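Equipment Notes, Aug 3, 2019

Drerkimden gripper pair, on loan: first notes

The lab took delivery of a pair of Drerkimden hand-held grippers for evaluation, supplied through Zornov on a short loan. The units are meant for recording manipulation tasks by hand, without an arm in the room. An operator holds one in each hand, does the job, and the recordings are later used to train a policy for a two-arm station. We wanted to know whether the kit could cope with clothing, in a furnished room, with no changes made to the room beforehand.

The test task was short-sleeved shirts. Each shirt is laid out, straightened and folded, then added to a stack. Shirts are a reasonable choice for a review because the material is thin, the edges curl, and a poor grasp shows up at once as a pulled corner. We used the yellow fingers supplied with the kit and did not fit the optional pads.

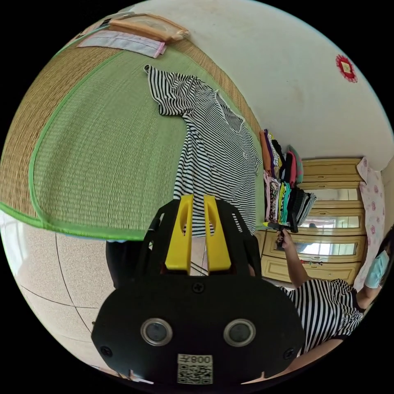
Unit 008 in the bedroom, with the folded stack beyond the fingers.

Construction is plain. The body is a broad black plate with two round lenses set side by side, and the fingers stand forward of it in a black frame. Each finger has a slot cut through it. The code label sits low on the plate, where it can be scanned without turning the unit over, and that saves time at the start of a session when the left and right units have to be paired with the right files.

Grip force comes entirely from the operator's hand. The spring is light enough that a single layer of jersey can be picked up from a flat surface, provided the fingertips are brought in at a low angle. From directly overhead they tend to close on nothing. Zornov's quick-start sheet recommends the overhead approach for all soft goods, and we would ignore it for anything thinner than a towel.

Calibration takes longer than the sheet suggests. Both units must be held still, then moved through a set pattern, then held still again. If either one is bumped during the second hold the pair has to start over. We left both units powered between takes to avoid repeating it.
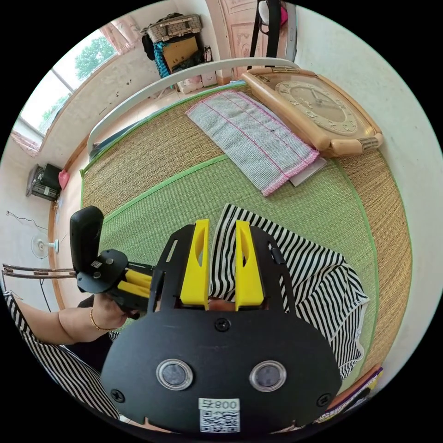
Mpho Radebe wrote in to say that the calibration hold can be shortened in the settings file, that the default was chosen for benchtop work with rigid parts, and that for cloth the longer hold made no difference to the tracks that came out at the other end.

We tried the shorter hold on the later takes and have kept it. The tracks have not been compared in detail, so treat this as a convenience setting for now.

Tracking was the part of the kit we expected to fail. Bold stripes repeat, and repeating patterns are a known problem for systems that locate themselves by matching visual features. Striped clothing was left in the set for that reason. Takes with plenty of furniture in view tracked cleanly. Takes held close over the fabric drifted, and the software flagged most of them for review. 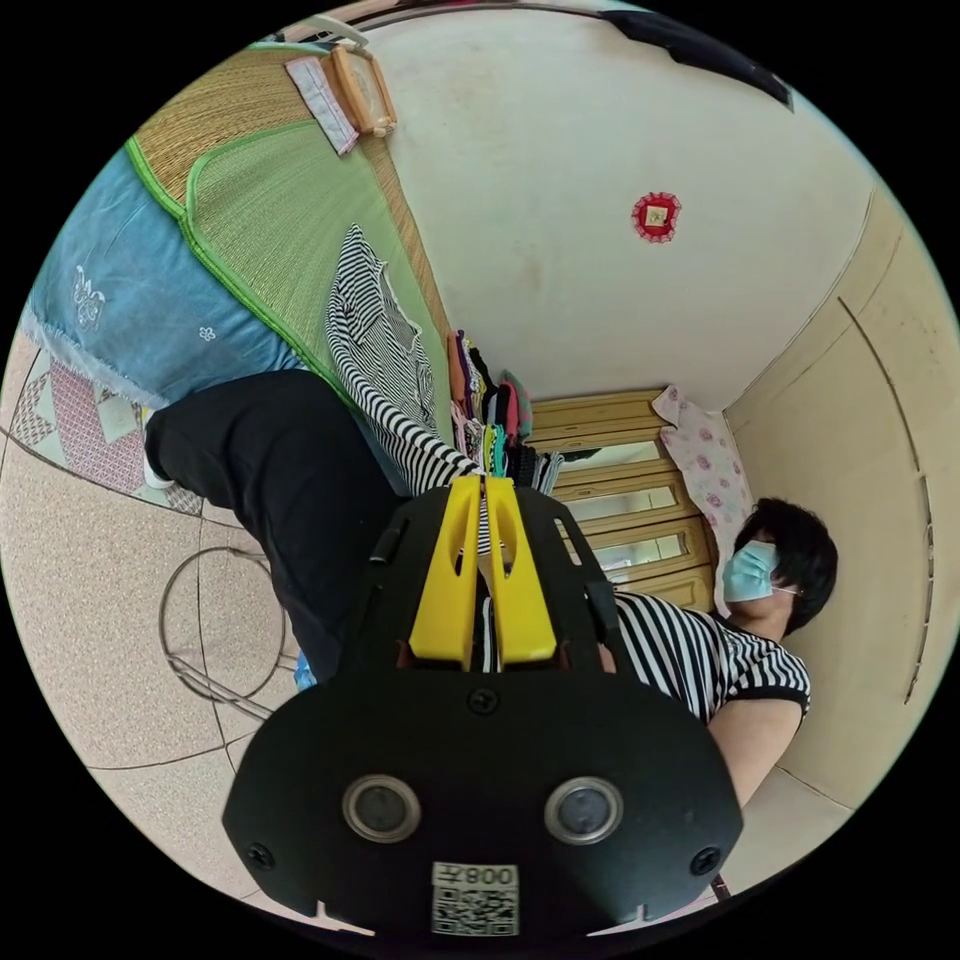 Unit 008 at the bed, striped garment laid out on the mat.

Storage is adequate. The card in each unit is rated by Zornov for 2000 clips, and we recorded 46 before stopping to copy files. Copying is done over a cable. There is no wireless transfer on this version, although Zornov lists it for a September update.

The main complaint is width. The plate is broad compared with the fingers, and when two units work toward the same collar the bodies meet before the fingertips do. Operators adapted by staggering their hands, one forward and one back. This works, but the habit will be carried into the training data, and a two-arm station with slimmer wrists would have no need of it. 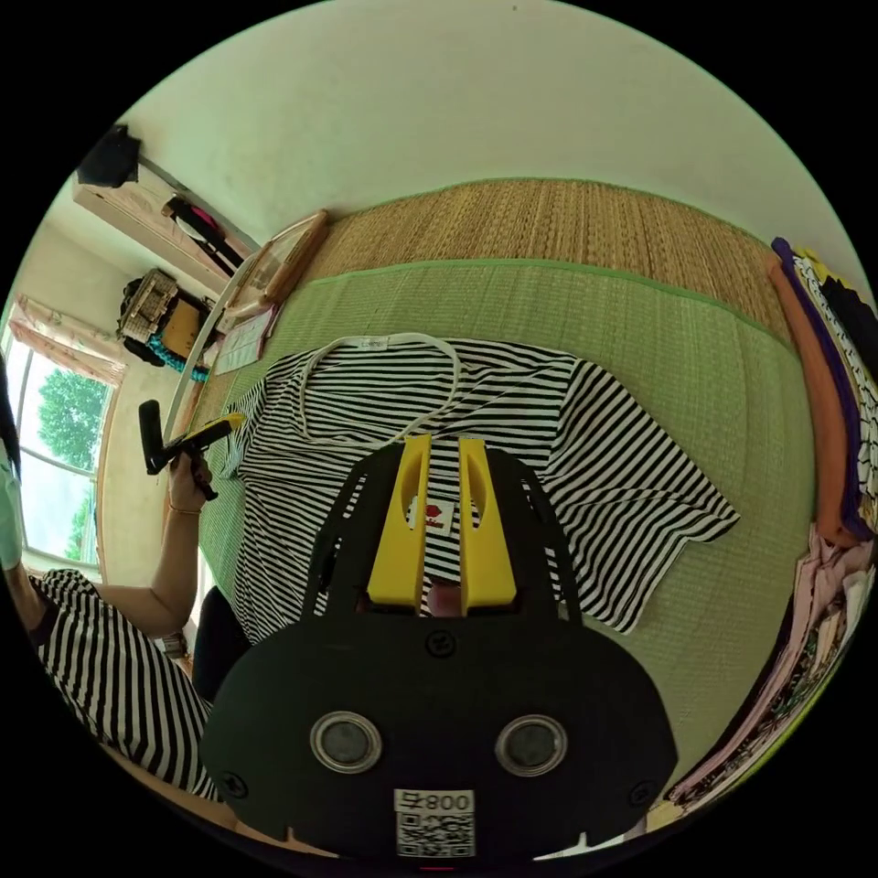 Working surface matters as well. A firm, flat mat gives the fingertips something to slide along, and it is the setup we would recommend for a first session. Soft bedding lets the tips sink and the cloth bunches ahead of them.

For comparison, the older Elter unit has a narrower body and a stiffer spring. It remains the better choice for boxes and bottles. For shirts we would take the Drerkimden pair, with the short hold and a low approach angle. Jacobs has the loan schedule and the settings file. Units go back in their cases with the fingers closed and the lens covers on.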